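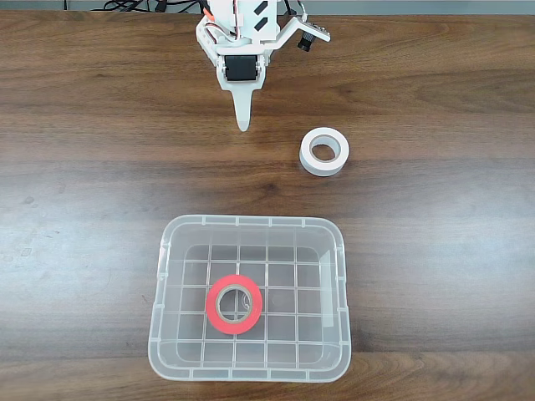
Looking after a wooden table

Updated 6/30/18

Most timber tables wear out from the wrong sort of cleaning long before they wear out from use. The notes on this page cover everyday care, the common marks and how to shift them, and what to do when the finish has had enough. They apply to dining tables, desks and sideboards with a clear finish. Painted furniture and raw benchtops are different and are only mentioned in passing.

Find out what finish you have

Before you put anything on the surface, work out what is already there. Choose a spot underneath the top or inside a leg where the finish carries over.

Dab on a little methylated spirits with a cotton bud and wait a minute. If the spot goes sticky, the finish is shellac, which is common on older furniture. Keep metho, perfume and spilt spirits well away from it.

If nothing happens, put a drop of water on the same area once the metho has dried. Water that sits up in a bead for ten minutes means polyurethane or another film finish. Water that slowly soaks in and leaves a darker patch means oil, or wax that has worn thin.

Wax on its own can be picked with a fingernail. Scratch gently in a hidden corner and look for a pale curl under the nail. A waxed table may also have shellac or lacquer underneath, so treat it as the more delicate of the two.

Write the answer on a bit of masking tape and stick it to the underside. You will have forgotten by the next time you need it.

Weekly cleaning

Dust first with a dry cotton cloth. Old flannelette sheets cut into squares are as good as anything sold for the job. Grit that gets dragged about under a damp cloth is the main cause of the fine swirls you see on dark timber when the light is low.

Then wipe with a cloth wrung out in warm water with two drops of dishwashing liquid. The cloth should feel barely damp. Follow the grain, do one section at a time, and dry each section before going on to the next.

Leave these in the cupboard:

Spray polish with silicone. It looks good for a day and makes refinishing a misery later, as new finish crawls away from it.

Vinegar. Fine for glass and kettles, too sharp for shellac and wax.

Melamine sponges. They are a very fine abrasive and will leave a dull patch on gloss.

Disinfectant wipes. Once or twice won't matter. Every day for a few months will leave the surface tacky.

Smears that won't go away

Dark tables show smears more than pale ones. If the top looks cloudy after you have dried it, there is usually old polish or too much detergent on it. Mix one tablespoon of pure soap flakes into a litre of warm water, wipe over with a well-wrung cloth, then go over it again with plain water and dry. It may take two goes.

To check your work, crouch at the end of the table and look along it towards the window. Streaks that are invisible from above stand out clearly from there.

White rings and heat marks

A white mark is moisture caught in the finish. It has not reached the timber and can usually be got out.

Start by leaving it alone overnight. Fresh rings often fade by themselves.

If it is still there, lay a clean cotton tea towel over the mark, folded once, and go over it with a dry iron on the lowest setting. Keep the iron moving and lift the towel every few seconds to look. Make sure there is no water in the iron. Stop as soon as the mark goes, or after two minutes if it doesn't. Don't try this on shellac or wax, which soften with heat.

For those, rub in a little petroleum jelly, leave it overnight and buff it off in the morning. Mayonnaise works for the same reason, but it smells.

A stubborn mark on a film finish can be rubbed with a paste of bicarb and water, using a fingertip and hardly any pressure. Wipe away and dry. This does take off a little shine, so try it somewhere hidden first.

Black marks

Black or dark blue marks mean that water and metal have reached the tannin in the timber. Oak is the worst for it. A steel pot plant stand, a tin with a rusty rim or a wad of wet steel wool will all do it.

These don't come out without removing the finish over them. Once the timber is bare, oxalic acid solution will bleach the stain. It is poisonous and hard on the lungs as a powder, so wear gloves, goggles and a mask, follow the packet, and rinse well. If the piece is worth anything, pay a restorer.

Scratches

For fine scratches in an oiled finish, wipe on a little of the same oil, wait fifteen minutes and rub it back hard with a dry cloth.

For fine scratches in a film finish, a wax crayon or touch-up pen in the nearest colour is usually enough. Go one shade lighter than you think. A lighter line disappears into the grain, while a darker one draws the eye. Where the timber has streaks of different colours, pick the colour of the streak the scratch crosses, and change crayons part way if you have to.

The walnut trick does work on shallow scratches. Break a kernel in half, rub it across the scratch and along it, leave it for five minutes and buff. It only adds oil and a bit of colour, so expect to do it again.

Dents

Steam will raise a dent in solid timber if the fibres are crushed but not torn. Put a damp cloth over the dent and touch it with the tip of a hot iron for a few seconds at a time. You need bare or oiled timber for this. Under polyurethane the steam can't get in and the finish will go white.

Check the edge of the top before you begin. If the grain doesn't run over the edge and down the end, it may be veneer, and steam will lift the glue.

Oiling, step by step

An oiled table in regular use wants a fresh coat twice a year. I do ours in June and again before Christmas. Cold weather slows the drying, so allow an extra day in winter.

1. Clean with soap flakes as above and leave it to dry overnight.

2. Sand lightly by hand along the grain with 200 grit. You are only taking off the fuzz. Anything finer than 1000 polishes the timber so much that the oil struggles to get in.

3. Vacuum, then wipe with a barely damp cloth.

4. Put on a thin coat with a lint-free rag. Thin means you could not pick up a puddle anywhere.

5. After twenty minutes, wipe off everything that hasn't soaked in. People skip this and end up with a sticky table.

6. Leave for 24 hours and do a second thin coat if the surface looks patchy.

7. Keep hot dishes and wet glasses off it for a week.

Oily rags can catch fire by themselves as they dry. Lay them flat outside on concrete, or put them in a tin of water with a lid, and never leave them balled up in the shed or the bin.

Sun, heat and damp

Timber changes colour in sunlight. Cherry and blackwood shift quickly, walnut goes paler, pine goes orange. Move bowls and runners every few weeks or you will get a clear outline of each one.

Keep the table well clear of heaters and away from the stream of the air conditioner. Solid tops move across the grain with the seasons. A gap in winter that closes again by autumn is normal and should not be filled.

If the top is fixed to the base with metal clips or slotted brackets, leave a bit of play in the screws. A top that is screwed down hard will split sooner or later.

Felt, coasters and mats

Cork or felt is best under anything that stays put. Soft plastic and rubber feet can react with lacquer and leave a print that won't wipe off. Lamps and speakers often have them, so turn things over and look.

Wash placemats by hand and dry them on both sides before they go back. A vinyl mat with water under it will mark a table overnight.

From readers

Nkechi Nnaji writes that she gets candle wax off by setting it hard with ice in a plastic bag, then lifting it with an old library card. Wipe up the melt as you go. What's left can be taken off with a cloth and warm soapy water.

Dionysis Papadakis asks whether tea can be used to darken a pale patch. It can, on bare timber with plenty of tannin, and the colour is weak. Brew it strong, let it cool, brush it on and give it a day between coats. Seal it afterwards or it will rub off on sleeves.

Still to come: loose chair joints, and drawers that stick in wet weather.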